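Sold the Sakai lounge chair this morning. Listed it in February at 645 dollars and spent five months explaining to strangers that yes, the lean is original.

The buyer wanted to know if it was "real Hedach." I said it has the Hedach label under the seat. He said labels can be faked. Sir, who is faking Hedach?

He offered 90. We settled on a number I will not be sharing with my accountant.

Next up is a Ralia floor lamp with a chrome stem and a smoked glass shade. It weighs 66 pounds and has a switch you can only reach lying down. The seventies had a lot of confidence.

Mavudon wants a 20 percent cut to put it in their showroom, next to a fern. I own a fern.

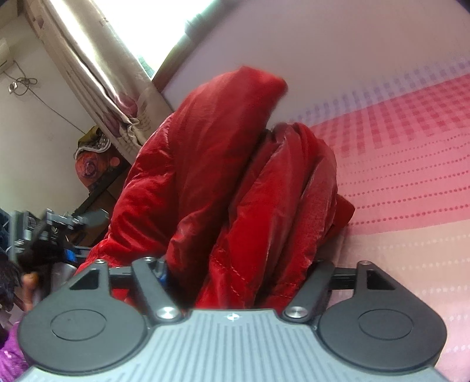 Anyway, the lamp is up tonight. Pickup only, second floor, no elevator. Please bring a friend you don't mind losing.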